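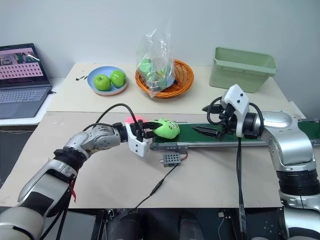 About us

Hi, and welcome to Plillska! I'm the one who answers the phone, writes this page and sweeps up after open days, so if you've ever been in touch, you've probably talked to me. We teach two-armed robots to sort and move everyday stuff, and we like having people over to watch.

Come and see us

Our last open day was 24/10/2022, and I'm still smiling about it. The favorite by a mile was the little conveyor with the green belt, where the arms handle soft toys (the green one got a lot of love from the younger visitors — and from their parents, if I'm being fair). We keep apples on a plate on the back table too, plus a woven basket and a plastic bin, so the talk stays close to things you'd have at home.

A demo runs 45 minutes and we take 20 people per group. You can stand near the arms, ask whatever you like and pick our brains about grippers, cables, belts, all of it. School groups are very welcome, just tell us the ages when you write.

Who we work with

We share our building with Suominen, who make conveyor parts, and our sorting software is called Bita. It's home-grown and a bit stubborn, but we're fond of it.

Next visit days

There are 2 more in November. Write to the front desk at Plillska, 968 Jendorus Road, and I'll save you a spot!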